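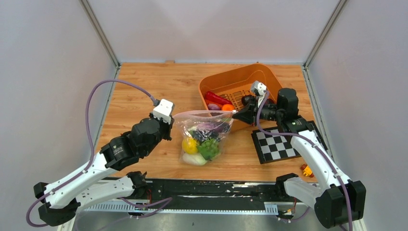

The grocery station at Trellgate, with the toy eggplant in the basket and the cabbage in the bag.

An Afternoon Among the Vegetables
May 27, 2022

Trellgate opens its doors to the public once a year, and I had it in my head that I would see something weld something. The parking lot holds 90 cars and I got the last space, next to a dumpster, which I took as a sign of quality.

You sign in, you get a sticker with your name spelled wrong, and you follow green tape along the floor. The first stop is Drerkarano, who share the building and make parts for conveyors. They had a video. It was 14 minutes long and I saw all of it, the door being at the front of the room.

The second stop was the one with the crowd. Two robot arms, white and black, share a wooden table with gray walls on three sides, and the job is groceries. Toy groceries, to be clear: peppers, broccoli, an orange. There's a clear plastic bag and an orange plastic basket, and a pair of arms that cost more than my house deliberating over a chili pepper.

Our guide was Vitalii Yatsenko, who has the patience of a man who has been asked all day if it can do laundry. He told us the bag is the hard part. A basket stays basket-shaped. A bag folds, sags and shines under the lights, and it looks different to the cameras on the grippers every time anyone touches it. He also said the team has logged 160 sessions at this table since April, and that he no longer enjoys salad.

A boy near me asked if the robots had names. They do: the left one is Sirko and the right one is Stevska. He asked which was smarter. Yatsenko said they run on the same computer, and the boy said that wasn't what he asked.

I stayed longer than I meant to. It's slow, slower than the teenager who bags at my supermarket, though I'll say the arms never once put a can on top of my bread. At one point Sirko had its gripper closed on the bag, lemon and grapes inside, while Stevska reached into the bin, and a whole row of adults went quiet as if somebody were putting.

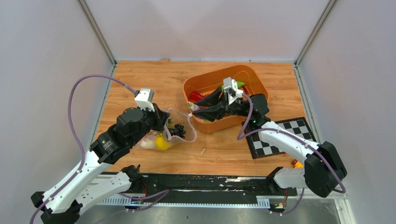
Lunch, and the Rest of It

The cafeteria had real vegetables, in soup. Tymofii Kostiuk, who runs the machine shop, ate at our table and explained backlash to me with two forks. I understood it until he took the forks away.

His shop tour was at two and limited to 100 people. I was told I was number 114, so I went back and watched the bag again.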